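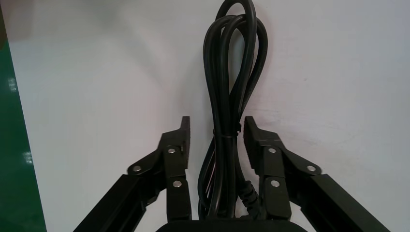 Photo credit: Annag Moncrieff / Hindeo

Progress Report, Danora Strength Coaching Program
Jun 3, 2021

The program enrolled 30 lifters in May, and four coaches completed the first round of mentor training. Charmaine Buthelezi continues to lead the evening sessions.

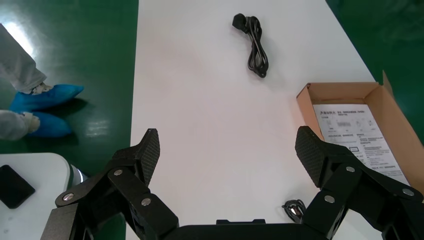 Attendance at the Ogilvie site held steady through the reporting period. Check-in and weigh-in will move to a long white table like the one shown, at a cost within the approved equipment line. Three platforms remain on order.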